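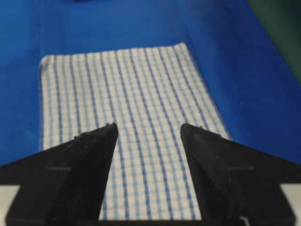
Do I need to know how to program to help build a robot arm?
Most of the work open right now is done with hands and patience, and the two people who write code will show you any commands you need.

Keddale is a shared workshop, and the arm is our long-running evening build. The goal is modest: pick up a flat cloth, fold it in half, fold it again, set it down. We are looking for up to 6 people to join us from July.

What you would be doing

Driving the arm by hand control while it records. One session is 69 tries at the same fold, with a break whenever you want one. Laying the cloth back out between tries. Printing and fitting new fingertips, and writing down which shape was on the arm for which session. Sorting recordings into keep and discard. We have 478 sorted so far and a backlog behind them.

If you solder, or know your way around servo wiring, tell us. Ese Isah has been doing all of that alone and would like company.

What we ask

One evening a week or every Saturday morning, for at least five weeks. You should be 16 or older and able to sit at a bench for an hour at a time. Left-handed drivers are very welcome — the controls can be swapped over. Long hair gets tied back when the arm is powered, and the stop button stays within reach of whoever is driving.

What you get

No pay. You get a key card for the workshop while you are on the build, filament for your own prints within reason, and a copy of all the recordings and part files, including the ones you made.

How to apply

Leave a note for Viorica Barbu at the front desk, or write to her through the Keddale contact page with "cloth arm" in the subject. Say which times suit you and whether you have used a 3D printer. Rostam Kiani runs the first session with each new person and will write back to set it up. Please don't send a resume.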